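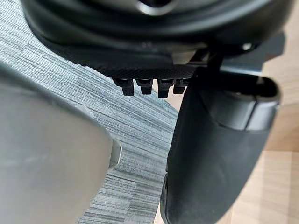 Bei den Stühlen müsse man immer erst darunter schauen, meinte eine Besucherin gleich am Eingang, oben sähen sie doch alle gleich aus. Damit war der Ton für den Rundgang gesetzt.

Ondivard hatte zum Tag der offenen Tür nach Jevik geladen. Das Haus richtet Büros ein und nimmt gebrauchte Drehstühle zurück, die im Nebengebäude durchgesehen und wieder verkauft werden. Der Eintritt war frei, Parkplätze gab es hinter der Halle.

Die Führung begann im Lager und dauerte etwa 100 Minuten. Die meiste Zeit ging es um Unterseiten: Sitzschalen aus schwarzem Kunststoff, Halterungen, Bolzenköpfe, Nähte an den Bauteilen. Ein Feld mit feinem Rautenmuster unter dem Sitz fällt einem im Alltag nie auf, ebenso wenig die vier kurzen Zapfen an seiner Kante. Von unten betrachtet ist so ein Stuhl ein recht verschachteltes Ding.

In der Werkstatt wurden Gasfedern getauscht und Rollen gereinigt. Fragen waren erlaubt, auch während der Arbeit. Am häufigsten ging es um knarrende Armlehnen. Der Rat dazu: erst alle Schrauben nachziehen, dann schmieren – und kein Speiseöl.

Im 2. Stock stand die Serie Ginting zum Probesitzen. Mir war die Lehne zu hart, anderen gefiel sie. Die Bezüge liefert Skomemum, Stoffmuster lagen zum Mitnehmen aus. Kaffee gab es unten an der Rampe, Kuchen war gegen Mittag aus.

Der nächste Termin ist im März, eine Anmeldung ist dann nötig.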